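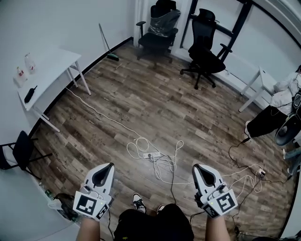

Pivent owners: wait for the rollout or install the update by hand?

Posted by Virgilio Castillo in Phones > Software updates

Hi all! I've had my Pivent Wimumetti for a bit over a year and I love this phone, way more than I expected to for what I paid. Battery is still great, screen is lovely, and it even survived a trip down my basement stairs in August.

The new Flurgate build started going out to people in this forum and I'm dying to get it. The redone quick settings look fantastic in the screenshots, and I really want the new camera shutter option where a long press locks focus (I take a lot of pictures of my dogs and they do not hold still). But every time I go to Settings > System > Update and tap Check, I get "Your phone is up to date." I've rebooted, I've tried on Wi-Fi and on mobile data, and I've cleared the cache of the updater app, which somebody in another thread said to do.

My phone is the carrier version, not the unlocked one, if that matters. I have 15 GB of storage free.

Two things I'd love to know. Is there a way to nudge it so the update shows up sooner? And if I download the file and put it on myself, do I lose my photos and apps? I'm comfortable following steps but I've never done anything with a phone and a computer beyond copying pictures over. Thanks so much!

Milagros Enriquez
Marked as helpful

Ooh, you're going to like this one. I've been on it for 2 weeks and the quick settings panel alone was worth the upgrade. You can finally resize the tiles!

To your first point, there's no real nudge, sorry. Pivent sends these out in batches and your phone gets picked when it gets picked. Clearing the updater cache doesn't move you up the line, it just makes the phone ask again. It's harmless, so if it makes you feel better go right ahead, I did it plenty of times myself.

The carrier part matters a lot, though. The unlocked phones get the build straight from Pivent. The carrier phones get their own build, and it has to be approved before it goes out, so it trails behind. On the last big update my sister's carrier Wimumetti got it a full month after my unlocked one, and then it was fine, no problems at all. So I wouldn't read anything into yours saying it's up to date. It probably just means your carrier's build isn't out yet.

Go to Settings > About phone > Software details and look at the end of the build number. If there's a C in the last group of letters you're on carrier software. If there's a U, you're on unlocked software, even if you bought it in a carrier store. I've seen a few people get surprised by that one.

On installing by hand: it keeps your photos and apps IF the file matches your version and IF you use the local update option in the updater (tap the three dots in the corner, then "Install from file"). What wipes the phone is crossing over from C to U or the other way. That needs an unlocked bootloader, and unlocking the bootloader erases everything. For a first try I really wouldn't. Grab the C file when somebody posts it and you can do the whole thing on the phone with no computer.

Before you do it either way:

Back up your photos and open a couple of them from the backup to make sure they're really there.
Charge the phone past 30 percent. The installer refuses to start below that, and I'd go higher.
Write down your lock screen PIN. You'll need it on the first start, and fingerprints won't work until you've typed it.
Turn off any battery saver mode, or the download keeps pausing.

Storage is fine with what you have. The first start after the update is slow and the phone gets warm for a while as it goes through your apps. Let it sit and do its thing. Battery life was a little rough for me the first couple of days and then went right back to normal.

And yes, the focus lock works great on pets! You have to turn it on, it's in the camera settings under Shutter, then "Hold to lock." It's off by default for some reason.

Finn Voß

just flash the unlocked one, takes no time. did it on mine and it runs awesome, way smoother than the carrier junk and all their apps are gone too. backup first

Rowena Dela Peña

I'd add one caution to Finn's post, with love, as someone who flashes everything she owns. I moved my Wimumetti from C to U last year and I'm thrilled with it, but I lost Wi-Fi calling and it hasn't come back. The unlocked software doesn't carry the settings file for my carrier. If you get weak signal at home, that's a big thing to give up for a nicer settings panel. I also had to sign in to my bank app all over again, and it complained about the bootloader until I locked it back up, and locking it wiped the phone a second time. So that was an evening.

If what you're really after is the camera feature, check the app store first. Pivent has been putting out the camera as a separate download, and the newer version with the focus lock showed up for me before the system update did. Search for Pivent Camera, and if you see an Update button, tap it. I can't promise it'll show for the carrier version but it's a quick look.

Otherwise I'm with Milagros, hang in there for the C file – it's a really fun update and it'll still be fun next month.

Virgilio Castillo

Wow, thank you all! Build number has a C in it, so I'm staying put and leaving the bootloader alone. I do need Wi-Fi calling, my house is terrible for signal. But Rowena, the camera update WAS in the store and I have the focus lock right now! Already got a sharp picture of both dogs at once. I'll post back here when the full update comes through.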